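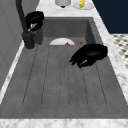 What is an emergency stop supposed to do on a robot arm?
Cut power to whatever makes it move, or bring it to a controlled halt and then cut power, and keep it halted until a person resets it.

We use cookies to remember your login. Accept | Settings

Stop command ignored in simulated sink task, is it the sim or the controller?
Posted by Nukitz

I run pick tests in a simulated kitchen before anything gets near the real arm. At step 2747 of a sink run the hand was over the basin and I sent a stop. The log says "stop received" and the joint positions kept changing for another 166 steps. No error, no warning. The vendor's support desk told me it was "a display issue." I don't buy it, because the numbers are in the log and not only on the screen. Has anyone seen this? Controller loop is set to 500 Hz and I haven't touched the defaults.

Wunico
Update your graphics driver. Had weird stuff with mine until I did that.

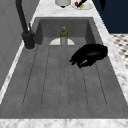
Vol. 2, page 166

Hadi Atallah
I doubt the driver has anything to do with it. A driver can make the picture lag, but it won't write new joint positions to a log.

What I'd look at is the command queue. In a lot of setups the stop goes into the same queue as the motion targets, so it gets logged when it arrives and acted on when its turn comes. If your planner sends big batches, the arm works through the backlog first. Print the queue length when you hit stop. If it's zero, I'm wrong and you should go bother support again.

Also check whether your stop means "hold position" or "finish this move and then hold." Ours meant the second and the manual was no help.

And please don't take a clean run in the simulator as proof that the real stop is fine. A software stop isn't the red button. Test the button by itself, at low speed, with the hand empty and everyone out of reach.

Nukitz
Queue length was some 160 when I sent it, so that looks close. I'd still like to know why support called it a display issue. Trying a separate stop channel tonight and I'm not moving the real arm until I've seen it work more than once.

Print this page | E-mail this thread to a friend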